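Lesezeit: 2 Minuten

Suchbegriff eingeben Suchen

Ablageschale Minami von Jornside im Test

Die Minami ist eine flache, rechteckige Schale für Kleinteile. Getestet wurde sie als Ablage für Schmuck und Haarzubehör auf einem gepolsterten Hocker, 24 Tage lang. Der Innenraum ist hell und nicht unterteilt. Auf dem dunklen Karostoff des Hockers hebt er sich deutlich ab.

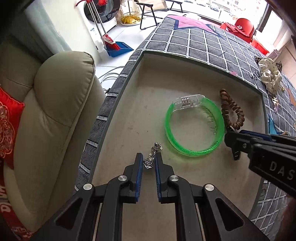
Sichtbarkeit und Zugriff

Silberkette mit Anhängern, grünes Armband und braunes Perlenarmband sind auf dem hellen Boden sofort zu unterscheiden. Die geringe Tiefe erleichtert das Greifen. Aufrecht stehende Armbänder bleiben von der Seite erreichbar - bei der tieferen Wuvau musste ich jedes Teil von oben herausheben. Feingliedrige Ketten sollten einzeln liegen, ein Fach dafür fehlt.

Bei gemischter Belegung nimmt die Ordnung ab. Die große Haarklammer beansprucht viel Fläche, und längere Spangen geraten schnell über dünne Gummis. Eine lose Trennleiste würde genügen. Für die Pultix gibt es eine solche Leiste als Zubehör, in die Minami passt sie nicht. 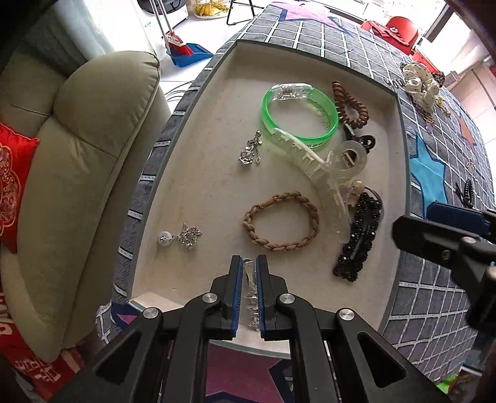
Redaktion Haushalt und Aufbewahrung

Gereinigt wurde mit einem feuchten Tuch. Haare und Staub sammeln sich am Übergang zum Rand, dort braucht es einen zweiten Durchgang. Für 25 Euro ist die Verarbeitung in Ordnung. Gaetano Marino hat die Schale parallel für Schrauben benutzt und bemängelt ebenfalls die fehlende Unterteilung.

Empfehlung: geeignet für wenige, täglich benutzte Teile. Für größere Sammlungen ist die Pultix mit Leiste die bessere Wahl - sie kostet 40 Euro.

Text: Mitsuko Nishimura

Diese Website verwendet Cookies. Einstellungen Akzeptieren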